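The Eleventh Bin

By Hopkin
May 6, 2023

This site uses cookies to remember where you stopped reading. Accept / Manage settings

The night before the big run I slept maybe three hours, and I woke up happy.
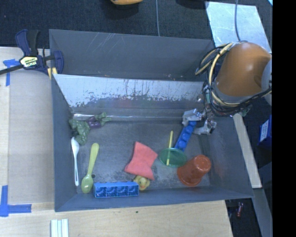
We had been at it since February, the arm and I, and by then I knew the sound of every joint. The question sounded small when I put it on paper. Could an arm that had practiced only on a mess learn faster than an arm that had practiced on one neat object at a time? Everybody at Vurel had an opinion. Mine was on a sticky note on my monitor, one word long, and the word was MESS.

So we made messes. I would tip the toys into the bin, shake them around, and let the arm try until it had made 355 grasps. Then I tipped everything out and started over. The neat group got the same number of tries with the same toys, one toy in the bin at a time, placed by hand. Both groups took the same test at the end, in a bin neither had ever met.

I loved the duck best. You are not supposed to have a favorite, but the duck would slide under the cloth and the arm would come down after it with such patience that I caught myself whispering to it. Left a little. Now close. The broccoli I could take or leave. The spoons were hard for everyone, me included - I dropped one behind the bench twice in a week and had to fish it out with a ruler.

The neat group went first. Out of every hundred tries in the test bin, it made 62 good picks. I wrote that down in my best handwriting and went to get a sandwich, which I did not eat.

Then I loaded the weights from the messy group and sat on my stool with my hands under my legs.

The first pick missed. The second missed too, and I felt the whole spring go out of me. On the third the arm came in low, nudged a cup to one side, waited, and took the brick that had been leaning on it. I stood up so fast the stool went over. I had never written a line telling it to nudge. There was no nudge anywhere in Zotmont, and I had written most of Zotmont myself, on the train, with a cold.

It did it again with the eggplant. Then with a spoon! It slid the spoon along until the bowl met the wall and the handle tipped up, and it closed on the handle as if spoons had always been easy.

The count at the end was 84.

I ran the test over with the toys in new places, and after that with a set borrowed from the Gunow people down the hall, who wanted them back by lunch. The numbers moved by a point or two and stayed there. I called my mother and tried to explain it, and she asked whether the robot could do her kitchen drawer.

"Which drawer?" I said.

"The bad one," she said.

I was already looking for a pencil.

Get new stories by email once a month. Enter your address to subscribe. You can unsubscribe at any time.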